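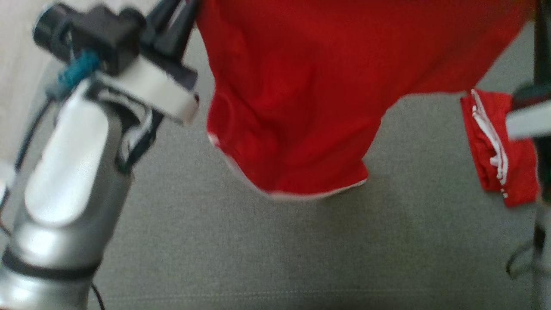
Two arms folding shorts at home, is this ever going to work or am I kidding myself?

Posted by Siamak Shirazi in Home Builds

I've been at this since April and I'm losing faith. The build is two secondhand arms with plain two-finger grippers, running the Nonix folding stack on an old desktop. The README says it handles "everyday garments" and the demo clip has it folding a towel, which to my mind is a napkin with ambitions. I gave it red athletic shorts with white trim, since that's what my laundry is mostly made of. Picking cloth up is fine. One gripper can pinch a corner and hold it off the carpet all day long. What it can't do is decide where the waistband is once the thing is hanging in folds, so the second arm goes for whatever edge looks straightest, and on these that's usually the stripe down the leg. I've logged 472 tries and 4 of them ended in something I would put in a drawer. Before I spend another $200 on softer fingertips, has anybody got this working on thin slippery fabric, in a normal room, without a special table? I don't want links to videos. I've seen the videos.

Kimie Sasaki

Fingertips won't fix it. I bought the Drosbridge soft pads, and my grip got better and my folds stayed just as bad. Your trouble is what you already said, it doesn't know which edge it has.

What helped me was giving up on folding in the air. Lay the shorts down on something flat, let go with both arms, take a fresh look with the overhead camera, and only then grab again. It's slow. I also retrained the edge finder on my own clothes, 1098 labeled pictures, all done by me in the evenings, and I'd call the result decent on cotton and so-so on the shiny stuff. White trim on red is a help if you label the waistband and the leg stripe as two separate things. The stock Nonix labels lump them both together as "edge", so of course it goes for the stripe.

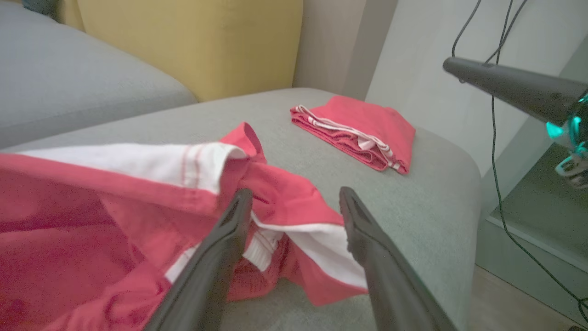
The other thing is the surface. A sofa seat is better than carpet for me because the fingers can press down a little to get under the hem without the arm faulting out. On a hard table mine hit the force limit over and over. Set your approach height a bit low and cut the speed in half near the cloth. If you still only get a few good ones after that, I'd believe it's the camera placement and look there next.

I would not trust the success number Nonix prints in the log, by the way. It counts "gripper closed and path finished" as a success. Mine once gave itself full marks for folding nothing.

Noboru Fujimoto

just use a folding board?? my kid does the whole basket in the time it takes these things to boot

Masanobu Takagi

Mostly agree with Kimie, except on the relabeling. I tried that and it fell apart the first Monday I ran it with the blinds open. Check your lighting before you sit down and draw boxes for weeks.

Also check the wrist cable. If it's stiff it drags on the joint and the fingertip lands off from where the software thinks it is, more so when the arm is stretched out. Run the same reach ten times with no cloth and put a bit of tape where it touches. If the marks wander, no amount of training is going to save you. Mine wandered by the width of a waistband, and I had been blaming the vision code for months.

Whether any of it is worth doing for shorts, I have my doubts. I moved mine over to sorting socks by color and even that is iffy with navy and black.

Siamak Shirazi

Thanks, all. Holding off on the fingertips. I'll do the tape test first and then try the put-it-down-and-look-again routine, though I'm not expecting much. Kimie, do you home both arms between grabs or leave them hovering? If they hover I'd think they block the overhead camera.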